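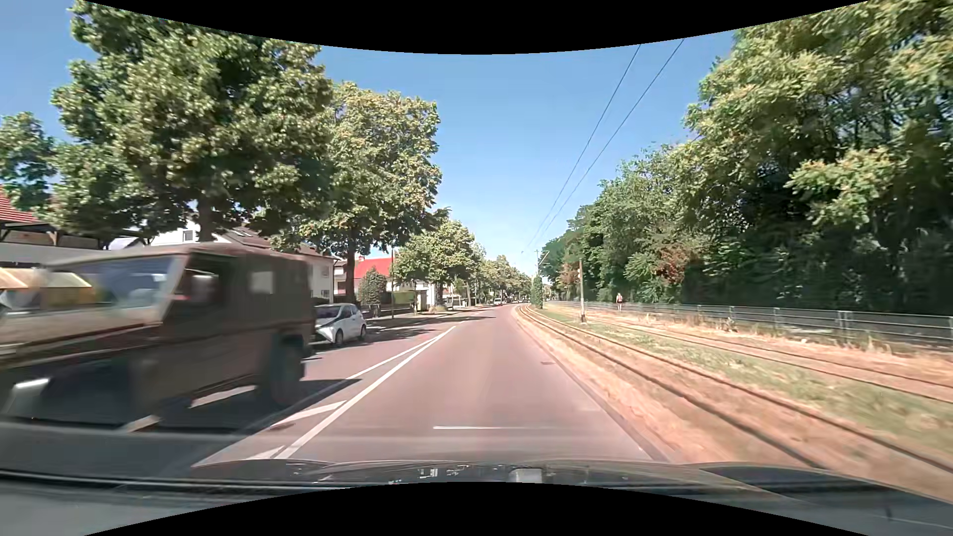
Lụa Giáp wrote in to ask whether the written rules change anything once the car is moving, or whether they mostly exist for the people who sign the forms. She had read the May version of our recording rules from start to finish and found plenty on storage and permissions, and very little on what a driver should do when the street does something the plan left out. It was a fair comment, and the May version has been replaced.

The gallery on this page goes with the new version, dated 31/12/2022. It covers forward-view road recording for the Vallska driving assistance project, carried out by Bikarley with Huỳnh as the reviewing partner. The opening picture comes from a stretch where the road runs beside two tram tracks, and the notes under the headings below refer to it. The full text of the rules is kept by the project office.

Tram tracks beside the road
Label the two tracks separately, even where they draw close together in the distance. The ground between the curb and the nearer rails is its own class and is never marked as drivable, however flat it looks. Earlier labels called it "shoulder," and 157 clips had to be opened again to fix that.

Large vehicles close to the camera
An oncoming vehicle that passes close by is often blurred and partly out of view. Draw the outline around what can be seen and set the "partial" flag. Do not finish the shape from memory of what such a vehicle usually looks like. The off-road vehicle on the left is labeled this way, and so is the white hatchback behind it, which it partly hides.

Vehicles at the roadside
A single picture does not tell a labeler whether a car is parked or waiting. The state stays "unknown" until the clip has been played in both directions. Huỳnh asked for this and we agreed. It slows the work down — a reviewer may spend longer on one pale car under the trees than on the rest of the clip.

Painted markings
Solid lines and hatch marks are labeled as separate items. Where two white lines meet and form a wedge, the area inside is marked "do not enter" in the training set. Markings under a passing vehicle are labeled only where paint shows. A marking that is completely covered gets no label, even if the next picture reveals it.

People at a distance
Any person who can be made out is labeled, whatever the size, including anyone on the far side of the tracks. The one person near the fence here is small but counts in full. Clothing is not described. Age and sex are not guessed. If two reviewers disagree on whether a shape is a person, the label stays in and a third reviewer looks at it.

Homes along the route
Houses are background. We do not record addresses, and we do not cut out or enlarge windows, yards or doors. Faces and license plates that can be read are blurred before a clip leaves the recording office. Raw files are deleted after 90 days unless there is a written request to keep one, and the request has to name the clip.

Reflections and the car's own hood
The hood takes up the bottom of the view and is masked in every clip. Reflections on it are left alone. A light streak lying over the road surface is tagged "optical" so that it is not learned as paint. The black areas at the top and bottom edges are masked too, and they are not cropped off, as cropping would change the lens values.

Open lane ahead
An empty lane does not need a label of its own, but it still gets checked. Reviewers look at it for small items such as drain covers, which are labeled when they lie inside the lane. A missed cover is logged as a minor error. A missed person is logged as a major one and the whole batch goes back.

Batch checks
Batches are made up of 3,000 pictures. From each one, 30 are drawn by lot and labeled a second time by someone who has not seen the first set. The two sets are compared in Drirkau, the tool we use for review, and the differences are kept with the batch.

What the driver does
Drivers follow traffic law first and the route plan second. They do not slow down, change lanes or turn back to get a better view of anything. Notes are made after the car is parked — never at a red light, and never by voice while moving. If a street is closed, the driver skips it and writes that down. This last section was added after Lụa Giáp's comment.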